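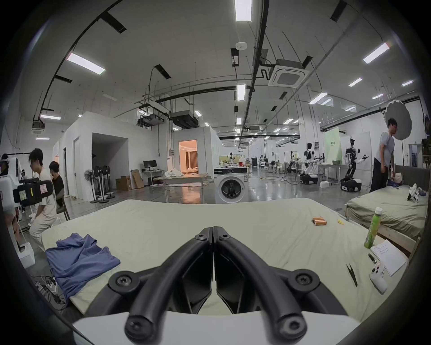 Camiseta sin planchar sobre la cama, con una botella verde cerca.

4. Puesta en marcha del vaporizador Nikis 102

¡Llega la parte más agradecida! Con 2000 W de potencia, el Nikis coge temperatura enseguida y las camisetas de algodón quedan de maravilla.

1. Llene el depósito con agua fría hasta la marca superior y ciérrelo hasta oír el clic.
2. Enchufe el aparato y gire el mando a la posición 6 (algodón).
3. Espere a que el piloto quede fijo — si parpadea, todavía está calentando.
4. Lance el primer chorro hacia el fregadero.

Nota: en zonas de agua dura, añada una cápsula Jovow (ref. 3937) en cada llenado.
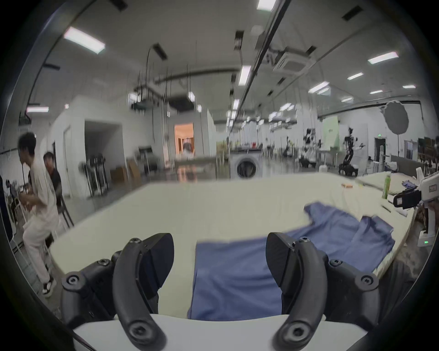 Didenko, enero

5. Primera pasada

1. Extienda la prenda y alise con la mano las arrugas más gruesas.
2. Empiece por la espalda y deslice el cabezal despacio, de arriba abajo.
3. Estire el bajo con la mano libre, lejos del vapor. ¡Verá qué cambio!
4. Cuelgue la prenda y déjela enfriar antes de doblarla.

Precaución: no dirija nunca el vapor hacia personas, animales ni aparatos eléctricos. Desenchufe antes de rellenar el depósito.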